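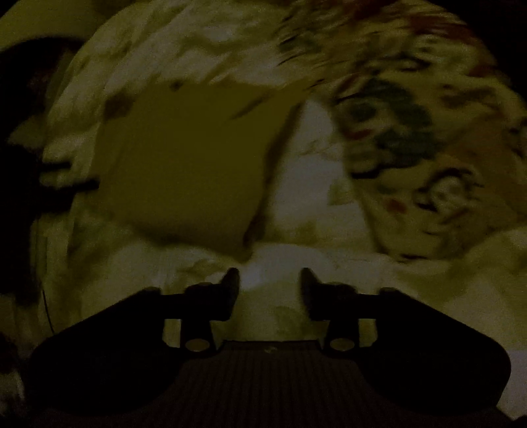

The bedding in question, mid-morning, with the olive piece on top

How do I get a white bed to stop looking rumpled?

Posted by Chiamaka Ogunleye

Hello everyone, I have been reading this site for ages and finally have something to ask. I changed our guest room over to white bedding in October (well, more of a cream if I hold it up to the window) because my sister was coming to stay and I wanted it to feel a little like a nice hotel. It feels lovely to sleep in, I tried it myself for a night! But I cannot get it to look made. I pull it straight, I go around the other side and pull it straight there, and by the time I come back to where I started it has gone into folds again. With our old dark blue set you never saw a crease, and now every little wrinkle has its own shadow.

I don't own an ironing board that is any use and I am not keen to buy one for the sake of a bed. The label says cotton and the cover is from Padex, the queen size, and the comforter inside it is an older one that I think may be a bit smaller than it should be. Is it the cover, the comforter, the way I dry it, or me? Also, does one olive colored thing on a pale bed look deliberate, or does it look like I forgot to put it away? My husband says the second, but he says that about most things.

Reece Bramwell

Hi Chiamaka, I'd put most of it down to the comforter. If it's smaller than the cover, all that extra cloth has nowhere to go and it will bunch up wherever you last had your hands. Lay the cover flat and measure it side to side, then do the same with the comforter. Mine was 74 inches across in a cover a good 12 inches wider, and I fought with that thing for two winters before I thought to get a tape measure out. A new comforter fixed it overnight.

If you don't want to buy another one, sew a short ribbon into each inside corner of the cover and tie it to the comforter. You may need to stitch little loops on the comforter too if it doesn't have any. It won't make the extra cloth disappear, but the filling stays out at the corners and you can smooth the slack down toward the foot and tuck it under the mattress, where it bothers no one.

As for drying, take the cover out while it still feels very slightly damp, give it a few hard shakes (outside if you can, it's quite satisfying) and put it on the bed right away. Leave the door open and the heat on low and let it finish there before anyone sleeps in it. I keep a spray bottle of plain water in the closet as well. A light mist, smooth it with the flat of your hand from the middle outward, go and have your coffee. It won't be hotel crisp but it takes the sharp creases down a lot.

And I like olive with cream! Put something else in the room close to that green, even a plant pot, and it will look like you meant it.

Darren Furnival

just get polyester, doesnt crease

Pauline Entwistle

I'd be sorry to see you give up on cotton after one season, Chiamaka, it does get softer and hang better the more you wash it. I agree with Reece about the damp trick. The only thing I'd add is don't stuff the dryer. I used to do sheets, cover and towels all in one go and everything came out in a twisted rope with the pillowcases somewhere in the middle. Now the cover goes in alone and I stop it once partway through to untangle it.

I also fold the top third back toward the foot, so there's less of it on show to be wrinkled. My mother did hers that way every morning of her life and I still can't walk past a bed without wanting to do it.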